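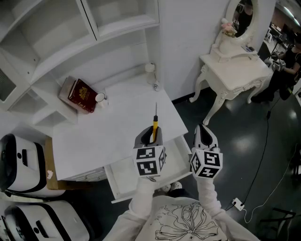 A screwdriver in the left gripper, nothing in the right, and a desk drawer left partway open.

Sadley retires the roll of tape

The hand-held grippers at Sadley have a new upkeep schedule, and the old one will be missed by very few. It consisted of a roll of tape, a drawer, and whoever happened to be standing closest to the drawer.

The new routine was written by Efraín Ayala, who looks after the equipment, and it fits on one sheet. Each pair of grippers gets a bench check before a shift. The fingers are opened and closed all the way, the pads are wiped, and the marker cubes under the housings are inspected for lifted corners. The cubes carry square black-and-white codes that tell the software where each hand is, and a code with a peeling edge can put a hand several inches inside a wall.

"The software is very polite about it," Ayala said. "It doesn't stop. It just believes you."

The pair with the longest service record has logged 2788 recordings and is on its third set of finger pads. Its left side has been the fussier of the two. In July it began closing a hair late, and 614 recordings had to be gone through again to find out when the trouble started. The culprit was a screw that had backed out by less than a full turn – the sort of thing a person with a screwdriver can cure in nine seconds, once the person has spent two afternoons looking for it.

Thin-handled tools are now part of the test. A gripper that can lift a cup may still let a screwdriver swivel, so Ayala has people pick one up, tilt it and hold it still while the readings settle. If it slips, the pads come off.

Mostafa Mansour, who schedules the recording sessions, was at first less than thrilled to lose 20 minutes from every morning. He has since come around, partly on the evidence and partly after the check was cut to 12. He still objects to the sign-off sheet, on which he has twice been listed as a spare part.

Replacement pads come from Beltenent, which ships them in bags of more than anyone wants. The marker cubes are printed in house and swapped as a unit. Peeling off one face and sticking on a fresh one was tried in the spring, and the fresh one went on sideways.

The same sheet goes to the Ouali room next month, with a blank line at the bottom for complaints. The tape has been moved to the mail counter, where it is being used on boxes.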